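April 9, 2025
Notebook, demonstration bench, folding work

Good day! We finally have a written version of the recording rules, and I'm putting them in here before they get spread over six message threads again. Nilmini Uddin and I spent the morning going back through the November batch for the Rilgate folding task. It held 1,185 episodes, and 722 of them passed the new check on the first read. I was expecting worse, so I'm pretty happy (Nilmini less so, she wanted 1,000).

Most of the rejects had nothing to do with the folding. They failed on starts and stops. One person begins recording with the hands already on the cloth, another waits with hands in lap for a good while, and the policy learns to do a bit of both. So the first rule is now simply this: hands out of view at the start, hands out of view at the end, fabric released before the hands leave.

Second rule, and my favorite because we argued over it for so long: no re-dos inside an episode. If a fold slips, fix it the way you would at home and keep going. A recovery is great data! What we don't want is somebody shaking the whole thing out and starting over while the recorder runs. Stop, mark it as failed, start a new one. Failed episodes get kept and labeled. Please don't delete them, Karine Dufour uses them for the grasp-loss work and she was short of them all winter.

Third, thin white material. The nonwoven stuff is lovely to work with and awful to label, since the layers show through each other and the edge you're pinching can look like a crease two layers down. Pinch, then pull the fold taut between both hands before moving on. It adds a second to the episode and the annotators can find the edge. We tried it on a handful this morning and Nilmini got through them without asking me a single question, which has never happened before.

Sleeves: bare forearms or close-fitting cuffs. Loose sleeves hide the wrist and the hand tracker starts guessing.

Lighting. I had written "neutral white only" in the first draft and Karine talked me out of it, and she was right. The arms will end up in rooms with all sorts of lamps. The rule now says any color is fine as long as it stays put for the whole episode and gets written in the session sheet. Colored sessions get their own folder so the Varkitz color correction doesn't run on them by mistake. It did that in November and turned a whole evening's work gray.

Background: leave storage where it normally lives. Fix the blinds before you start, up or down, and don't touch them mid-session. No papers with names on the table, no screens facing you. I'd like a second person to skim each session for privacy before upload, and so far everyone has said yes.

Breaks: 90 minutes of recording, then stop. I know it's tempting to push on when the folding is going well, but the late episodes get sloppy and wrists matter more than episode counts.

Still open: whether seated and standing sessions can share a label. Magaña does all of its recording standing and we do most of ours in a chair, with knees in view half the time. I think they should be separate. Karine thinks the Stumen loader can sort it out from head height. Going to run both ways on the same split and compare.

To do: print the rules for the bench, add the lamp color field to the session sheet, re-read the rejects that failed only on the start rule. A lot of those can be trimmed and saved, I'm fairly sure of it.

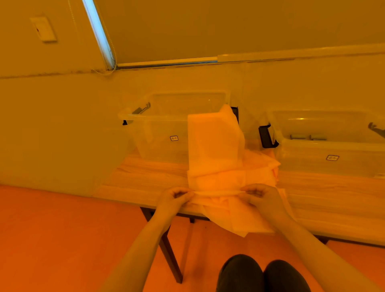 Also ask Nilmini for her annotator shortcuts. She's much faster than I am and I want them in the next version.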